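Chapter 4
Comparing Grippers on Soft Goods

Before you start
You need chapter 3 done, at least the bit on finger geometry. If you skipped the section on backlash go back, it comes up again on the second bench day. Bring the log sheets. Pencil, not pen.

What this chapter covers
– Why cloth is a harder test than blocks
– Picking a task that two grippers can both fail at
– Hand-held trials before arm trials
– Writing down a failed grasp so someone else can use it
– Reading a results table without fooling yourself

4.1 Why cloth

Most comparison work starts with blocks. Wooden cubes, tins, a mug if you are feeling brave. Fine for a first day. The trouble is that nearly any gripper picks up a cube, so you end up with two columns of passes and nothing to say about either. When Bart Van den Broek first ran the Amosdale course the whole class got full marks on cubes with all four finger types, and the write-ups were very dull to read.

Cloth sorts them out fast. It folds where you don't want it to. It slips out from between smooth plates. A fingertip that is too thick can't get under an edge, and one that is too thin digs into the table top instead. And a towel never lies the same way twice, so you can't learn the one good approach angle and repeat it all afternoon.

Three things to watch with cloth, and we will use these words for the rest of the chapter:

Pinch. The fingers close on a fold and hold it. How many layers did you get? One layer and two layers are different results, log them seperately.

Drag. The fingers hold but the cloth slides along the table before it lifts. Not a failure. Note it.

Shed. Cloth comes out of the fingers after lift. Note the height if you can, low or high will do.

4.2 Hand-held first

Arms are slow to set up and slow to fix. If the finger shape is wrong you want to know before anybody has bolted it to anything. So all the trials in the first half of this chapter are done with the gripper in your hand – you squeeze the trigger, you feel what it does. You will learn more about a finger plate in ten minutes like this than in a morning of arm runs.

There is a catch. People are clever. Your wrist will correct for a bad finger without telling you, and the log will say the finger is good. Teun Van Acker's rule is to keep the wrist as still as you can and move from the elbow, and to have your partner call out when you cheat. It feels silly. Do it anyway.

Two hands, two grippers, same finger type on both. Mixed pairs come later in 4.6. The towel goes down as a heap, never laid flat, with the basket on the left. Work from opposite sides of the towel and keep the two grippers level with each other to begin with. Mind the cables, they run back along your forearms and will catch if you cross your hands.
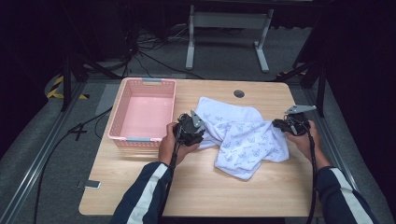
4.3 The first bench exercise

Set-up. One table, one basket, one towel. Clear anything loose off the working area.

Step 1. Partner drops the towel from chest height. Leave it how it lands.

Step 2. Both grippers in. Pinch, lift, into the basket. No regrasping on the first 17 trials, if it sheds it sheds.

Step 3. Log it. Pinch layers left, pinch layers right, drag yes or no, shed yes or no. Then the next one. Don't discuss it, you will run out of time.

Step 4. Swap fingers, swap nothing else. Same towel, same person holding. If you change person you have changed the experiment.

A full set is 200 trials per finger type, split across the class. Sounds like a lot, it goes quickly once the pair has a rhythm. Tired hands squeeze less, so take turns by block and write down where the blocks change.

Fingers for this exercise are the flat Zonar plates and the ribbed Wuyts ones. The Flikard soft tips are not used untill 4.5, leave them in the box.

4.4 A worked set of results

The numbers below come from the course runs in May. Flat plates and ribbed plates, three classes pooled, 2404 trials logged in all. Of those, 600 were thrown out becuase the layer count was missing on one side or both. That is a quarter of the work gone for want of one digit on a sheet. Fill in the sheet.

Read the drag column first. Students go straight to the pass rate every time, and the pass rate is the least useful number on the page. A plate with a good pass rate and heavy drag will look poor as soon as the towel has to be lifted straight up out of something, and that is the very next exercise.

Then look at left against right. If one side is far worse, check the trigger return on that gripper before you blame the finger.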